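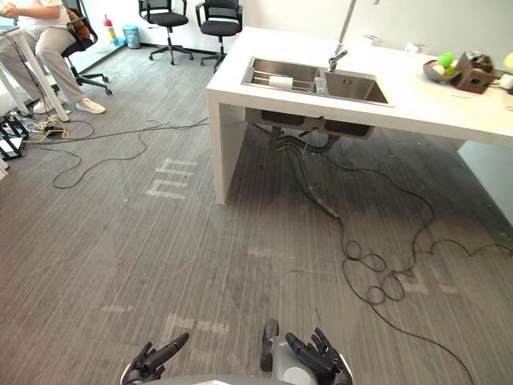 *A desk, an office chair and a cushion for the back.*

I think offices should stop paying for expensive chairs and start paying for breaks. My last employer, Brinolar, spent a good part of one November picking new seating. Everyone got a catalog and a fitting. My back hurt just as much by the following spring.

What helped was getting up. Miyuki Maruyama, who ran our billing team, let people walk for 16 minutes every afternoon, on the clock. Her team still hit its numbers. Mine sat through lunch and complained.

Managers like chairs because a chair can be bought once and forgotten. A break has to be defended each day against meetings and phone calls - and that takes a boss who means it.

A decent chair matters, and I wouldn't go back to a folding one. But past that point, a cheap cushion and a walk around the block will do more than another lever under the seat.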